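The year I wore nothing but black

It started on a Thursday in November, in the queue at the Hotby charity shop, with an armful of clothes I was giving away and a strong feeling I'd bought most of them there in the first place. I'd spent 400 pounds that autumn and still got dressed every morning in the same black T-shirt. So I gave in – black only, for a year.
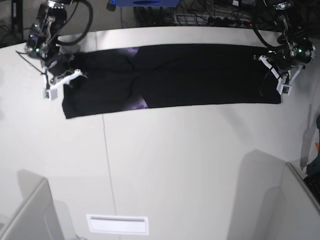 Washing it all

Black fades, and mine went a sad sort of brown by spring. Cold wash, inside out, and never on the radiator (I learnt that one twice). My sister swears by Sovari, a liquid for darks. I tried it for 10 weeks and liked the smell more than anything.

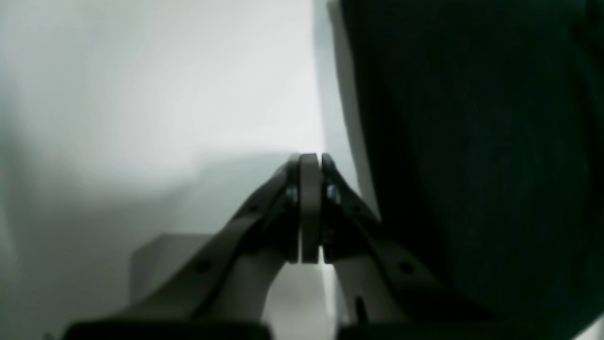

Words by Imogen Tarrant
Contributing writer

Weddings were the tricky bit. I had two that summer, one up in Pledel, and an aunt asked me very kindly if somebody had died. I wore a big yellow flower for the second and she left me alone!

The T-shirts did most of the work. I got through 6 of them, and the plain cheap ones held their shape far better than the posh one from Dramani, which twisted at the side seams after a month.
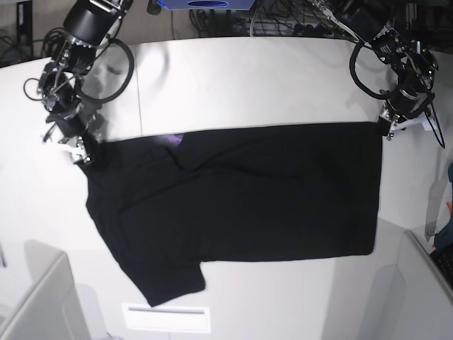 Would I do it again?

Probably, though I've let a green jumper back in, and some spotty socks. Mornings are still quick and I still can't find anything in the drawer with the light off.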